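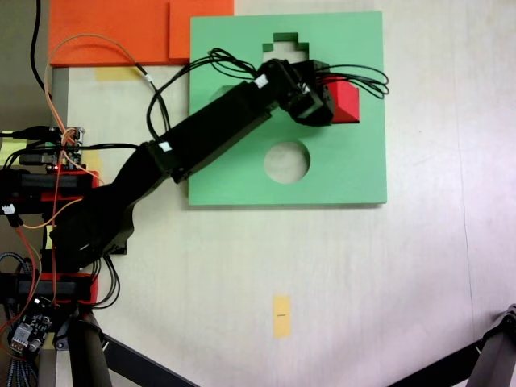
Scarlet fever is an illness you may never have heard of, unless somebody in your class has had it, but your great-great-grandparents knew its name very well and didn't like the sound of it one bit. It begins with a sore throat and a high temperature, and then a rash comes up that feels a little like sandpaper. The "scarlet" part is simply an old word for a strong, bright red. Look at the cube by the black gripper, over the green board, and you'll have a good idea of the sort of red that people had in mind when they used it. (Real rashes aren't always as bright as that, and on brown or black skin the redness can be hard to see at all, so doctors pay attention to the sandpaper feeling too.) The tongue can turn red and bumpy as well, and that is called strawberry tongue, which sounds much nicer than it feels!

Why were people so afraid of it?

Today, a doctor who finds scarlet fever gives you a medicine called an antibiotic, and most children are soon feeling much more like themselves. Antibiotics fight bacteria, the tiny living things that cause scarlet fever and plenty of other illnesses. But go back to 1914 and there were no antibiotics to be had. A nurse could keep you cool and comfortable, give you drinks and soft food, and watch over you day and night, and after that your body had to do the fighting by itself. Many children got better. Some became very ill, and some died, and so families worried terribly when a rash appeared.

Scarlet fever also spreads easily, by coughs and sneezes and by sharing things like cups. If one child in a house caught it, the brothers and sisters sleeping in the same bed (and in those days they very often did share a bed, sometimes three or four of them, top to tail) were likely to catch it next.

Off to the fever hospital

Towns had an answer to this, and it was a special kind of hospital. It was usually built out at the edge of town, with fields or a high wall between it and everyone else. People called it the fever hospital, or the isolation hospital. "Isolation" means being kept apart from other people.

The one at Drarnen, which took in the sick children of Sernton and all the villages near it, had long, low buildings with big windows, and the windows were kept open even in December. Doctors believed very strongly in fresh air. If you were a patient in Ward 8, you would have had plenty of blankets and probably a cold nose.

You would have stayed for a long time, too. Six weeks was quite usual for scarlet fever, and some children stayed longer. Imagine going in when the leaves were falling and not coming home until after New Year's! A lot of that time you wouldn't even have felt ill. You would have been bored, and possibly a bit naughty, and told by a nurse in a very stiff apron to get back under the covers.

The hardest part was that your family could not come in to see you. At many fever hospitals parents had to stand outside and wave through the glass. They might bring a toy or a book, but anything that went into the ward usually had to stay there, in case germs went home with it. Quite a few teddy bears were left behind that way, and old people who had been patients as children sometimes still talked about the bear many years later.

Your number in the newspaper

Now, here is a part of the story I find very touching. Hardly any ordinary homes had a telephone then, so how could your mother find out how you were? She could walk all the way to the hospital gate and ask the porter. Or she could look in the newspaper.

Every child was given a number when they arrived. The hospital sent a list of numbers to the local paper, which for the Sernton families was the Ankrah, and the paper printed them in little groups. It used numbers and no names, so that the neighbors couldn't all read about your business over breakfast. It might have looked something like this:

Dangerously ill: none.
Seriously ill, but a little better: 462.
Making good progress: 504.

Suppose your sister was number 504. You would all crowd around the kitchen table while somebody ran a finger down the column, and then there would be a great big sigh of relief, and perhaps an extra spoonful of jam. If she were number 462, you would be hoping to see her number move down into the better group the next day.

Christmas on the ward

Of course some children were in the hospital at Christmas. The nurses did their best to make it jolly. They hung paper chains from bed to bed, and there was often a tree, and people in the town sent oranges, picture books and dolls. Carol singers might stand outside in the cold and sing up to those open windows. I suppose that was one time when everyone was glad the windows were open.

Some words to remember

Bacteria: tiny living things, too small to see without a microscope. Many are harmless, and some can make you ill.
Antibiotic: a medicine that fights bacteria.
Isolation: keeping a person who is ill apart from others so the illness doesn't spread.
Ward: a big room in a hospital with beds for several patients.

Something to try

Ask the oldest person in your family whether they ever had to stay in the hospital when they were little, and whether anyone was allowed to visit. Write down what they tell you, with the date on it, and put it somewhere safe.

Dondesura History Pages for Children, 8 December 2023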